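4.3 Seating the pick bin and checking arm clearance

Carry out this section after any bin change, gripper service or move of the Hindwood cell. Allow one person at the table and one at the controller.

CAUTION: Press the emergency stop before placing hands inside the bin. Do not rely on a paused program.

1. Jog the arm to the park position and press the emergency stop.
2. Empty both compartments. Wipe the floor of the front compartment and remove scraps, tape and loose fibers.
3. Set the bin on the table with the deep compartment toward the operator.
4. Clamp the bin at the upper left corner of the front compartment. Tighten by hand only — overtightening bows the sheet metal and shifts the wall height.
5. Push down on each corner in turn. If the bin rocks, reseat it and clamp again.

Scratches and scuffing on the inner walls are normal wear. Replace the bin if a wall is dented or a seam has opened.

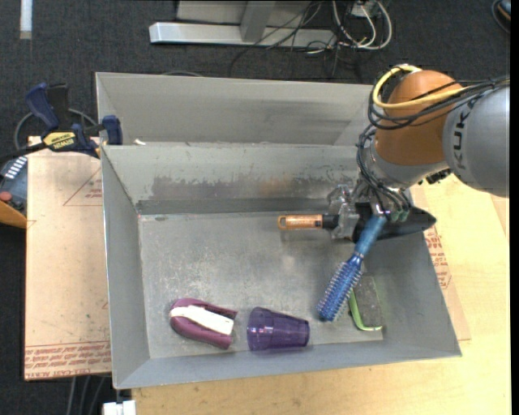
6. Check the cables from the gripper back to the arm link. They must have enough slack for full wrist rotation without touching the bin wall.
7. Release the emergency stop. At reduced speed, run program 1814 (corner touch-off).
8. Compare the stored corner heights with the values on the cell sheet. If any corner differs by more than 3 mm, repeat from step 3.
9. Load the test objects in the front compartment only. Include at least one long-handled item and one cup.
10. Run the test picks at reduced speed and watch the wrist near the right wall.

NOTE: Long items may be gripped with one end over the wall. Program 766 lifts straight up before any sideways travel. Do not shorten this lift.

Inspect the gripper cables every 2200 cycles. Record the count and any cable replaced in the Droltham log. Send changes to the touch-off values to Mingxuan Qiu before returning the cell to full speed.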